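September, early evening

The guild's autumn sampler project entered its second month today, and the record should show how matters stand. The pattern chosen in the spring, a ribbed wrap with a garter border, has been cast on by the larger part of the membership. The pattern calls for 112 stitches on the needle, worked in a medium weight wool. The office copy has now been corrected in two places, the first being the count for the increase row and the second a missing line in the chart key.

The supply of yarn was reviewed before lunch. The Bastora wool arrived in good condition and matches the shade card closely. The Flulent cotton did not. Two of the dye lots differ enough to show a line across plain knitting, and members who have taken balls from both lots have been asked to alternate them every second row. A written notice to this effect has been placed with the cotton. It is regrettable that the difference was not noticed at the time of delivery, and future orders will be checked in daylight before they are put away.

The Cabanatuan pattern collection was also consulted. This is the name given by the guild to the set of leaflets on lace edgings received some years ago and kept in the tall drawers. Most are sound, though several use old terms that newer knitters will not know. A short list of equivalent terms has been started and will be kept at the front of the first drawer. Progress on it was slow this afternoon, as three leaflets use the same short form to mean three different stitches. 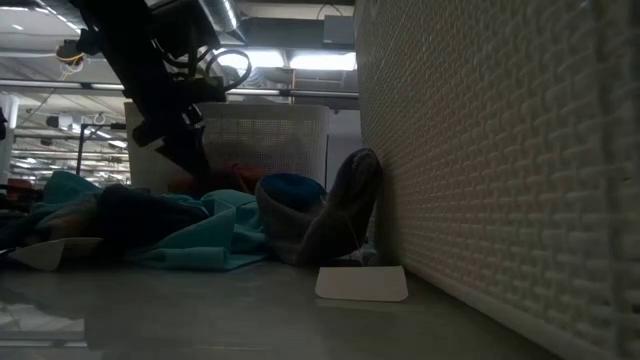

Should a swatch be washed before it is measured?

Every swatch for the project is to be washed and dried flat before any measurement is taken. Wool in particular may relax after its first wash, and a garment planned from an unwashed swatch may come out too wide. The guild asks for a swatch of at least 22 stitches, so that the edges can be left out of the count. The measurement should be taken in the middle of the piece, with the ruler laid flat and the fabric left unstretched.

The above has been the rule of the guild for a long time, but it had never been set down in plain form. It will be added to the project sheet this month. My own swatch was washed last night and measured this morning, and it showed a full stitch less across the ruler than it had before washing. I have gone down one needle size and begun again. The loss of two evenings of work is a disappointment, but the border would otherwise have curled outward, and the first attempt had an error in the ninth row in any case.

Attention then turned to the blocking of finished pieces. Members may pin their work overnight, provided that rustproof pins are used and returned to the tin. The tin was found to hold 200 pins after the last session, which is the correct number, and this should be noted with thanks. The larger wraps will need to be pinned one at a time. A sign-up sheet has been prepared and will be put out at the next meeting.

A request was received for a giveaway to mark the close of the project. The proposal is to offer the Fernex needle set, unused and still in its case, to one member drawn by lot from those who complete the wrap. I see no objection. The terms should be simple: one entry for each finished piece, with the ends woven in before it is shown. Pieces in other colors or with changed borders will be accepted. The question of whether a wrap made in crochet may be entered was left open, and I expect that it will be raised again.

Twenty minutes were spent on the matter of the winter market table. The suggestion that only large items be shown was not adopted. Small goods such as mittens, bookmarks, and dishcloths sold well last year, while the shawls were much admired and mostly carried home again. Prices will be written on plain tags tied with leftover yarn. Each tag is to state the fiber and the washing instructions, as buyers asked for these repeatedly last winter and could not always be given a clear reply.

On a personal note, the gray cardigan remains without its second sleeve. I had intended to finish it before the cool weather, and the first sleeve has been complete since June. The notes for it were written on the back of an envelope and are hard to read, particularly the spacing of the decreases. This evening I counted the rows on the finished sleeve and copied the figures into this book, so that they will not be lost again: decrease one stitch at each end of every eighth row, then work 20 rows even before the cuff.

The second sleeve was cast on after supper. Four rows are done.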